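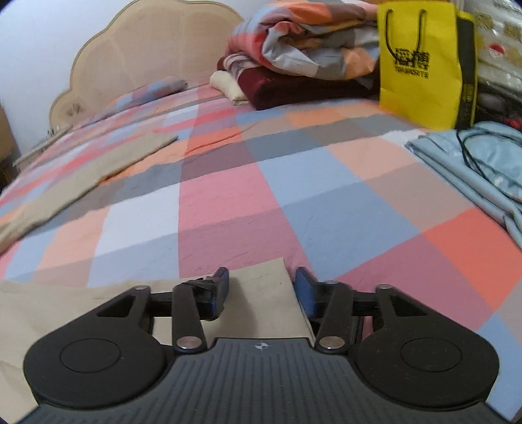

Mokness hand unit with the jaws upright, left fingertip taped, beige sheet of fabric or paper between the tips.

Ticket: Mokness hand gripper, left fingertip creeping on its linkage
Site: Erkurby, bedding and soft goods
Opened by: Britt-Marie Öberg
Opened: Tuesday, February 23, 2021
Status: Closed, one follow-up

Original report

Hello Fonder support! First off, I love using this unit on cloth and I want it back at its best. The left tip (left as the camera sees it) has begun to lag on closing. It's fine on a folded duvet or anything else thick. On a single layer the right pad gets there first, pushes the cloth across, and the left one arrives a moment later. I get a pucker where I should get a clean pinch.

Tried so far:
- Power off, power on, re-home. Same.
- Cleaned both pads with a damp cloth and let them dry. Same.
- Black tape round the left fingertip, one wrap, to stop the pad lifting at its edge. That cured the lifting, but the lag is still there.
- Swapped the trigger cable with the one from our Conneely unit. Same, so I've put it back.

Photo attached at the top of the ticket. Both linkages are in it.

Reply 1, Fonder support

Thanks for such a clear report, and for trying the cable before writing in. Please do the following with the unit off:

1. Hold the body still and rock each fingertip gently towards you and away from you. Compare left with right.
2. Do the same at each pivot pin with a fingernail against the joint. Start with the lower pins near the middle, then the upper ones.
3. Open the jaws fully by hand and let go. Tell us if either side stops short.

Please leave the tape on until you have done all three.

Reply 2, Britt-Marie

Found something! Step 1: the left tip rocks a good deal more than the right. Step 2: the upper joints both feel lovely and firm. The lower pin on the left has play in it, and I can hear a tiny click each time. Step 3: both sides open all the way.

I hadn't thought to check the lower ones at all, I was so fixed on the pad.

Reply 3, Fonder support

A loose lower pin fits what you describe. The slack has to be taken up before the tip moves, and a thin cloth gives it nothing to push against. Remove the pin, wipe it, put one drop of light oil on it and refit it with a new clip from the spares bag. Then run 30 slow closes with nothing between the pads, re-home, and run another 30 on a single layer of cloth. Replace the tape with a fresh pad when you can. Tape adds thickness on one side and will shift your zero slightly.

Reply 4, Britt-Marie

Done, and what a difference! The old clip had spread, so it went in the bin. All 30 empty closes were quiet. On cloth I had one pucker near the start, re-homed again, and the rest were clean. I then carried on with thin strips until the counter read 400 closes and the click hasn't come back.

Still to do: new left pad. I have 5 in the drawer but they're the older, stiffer sort. Could you send a matched pair? The tape stays on until they get here.

Fonder support

Matched pair added to your next parcel. Zero the jaws again after fitting both pads, and check the lower pins again in August. Closing this one.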